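Chapter 7
Sorting and Storing Small Goods

Every stockroom, whatever its size, has to answer the same question: where does each item go when it is not in use? In Chapter 3 you read how the Etport warehouse receives its deliveries. This chapter follows the goods after they leave the receiving area and looks at the smallest of them, such as screws, beads, fuses, and buttons.

Small goods are cheap to buy and expensive to lose track of. A clerk who spends 16 minutes hunting for one fuse has cost the business more than the fuse did. For this reason most stockrooms divide small goods by type before they divide them by size.

Key terms: compartment, bin, work surface, reorder point
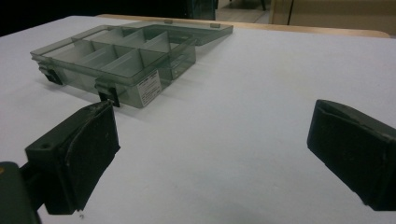
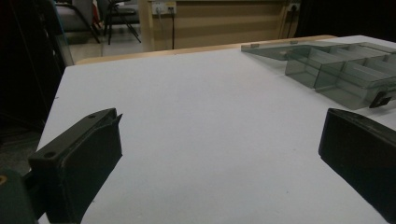 Figure 7.1 A divided box with its lid open (first picture) and a white tabletop (second picture).

The reorder point is the quantity at which new stock must be ordered. It depends on how fast an item is used and how long the supplier takes to deliver. At the Jedbridge store, hinge pins are reordered when 18 are left. Slower items may have a reorder point of 3.

Section 7.1 explains how to choose a sorting rule and keep to it. Section 7.2 covers labels and stock cards. The case study at the end of the chapter compares two repair shops, Gomska and Hwang, during their October stock count. Read the case study questions before you begin Section 7.1.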